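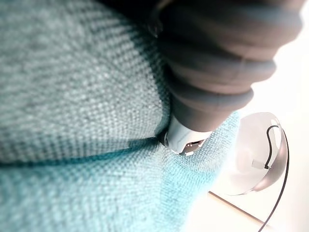

2 min read

About Holroyd

Holroyd writes the software that sits between a robot and whatever it has been told to pick up. We don't build arms. We don't build grippers either, though we have strong opinions about both and will share them over coffee.

The company started in Pollham with a planner called Nostumus. It was written for rigid boxes, and it was very good at rigid boxes. Then a customer in Heltham asked if it could handle knitwear. We said yes, went home and worried about it for 11 months.

Cloth is a rude material. A fold in a knit can look like an edge, a shadow or a second garment, and the planner has to commit to one of them before the fingertip goes into the crease. Most of our work happens in that last bit of travel: where to press, how hard, and when to admit the guess was bad and back out. Nostumus now replans 10 times a second during contact, and it keeps a log of every change of mind. The logs are long.

There are seven of us. Two work on perception, the rest on control, planning and the tooling that lets a customer replay a failed grasp without phoning us. They phone us anyway — usually at 7 in the morning.

We ship a new release in November and another when it's ready. Support covers both, plus the one before, which half our customers still prefer.

If you have something soft, floppy or badly behaved that needs handling, write to the Pollham office. Samples are welcome. We may keep the sweaters.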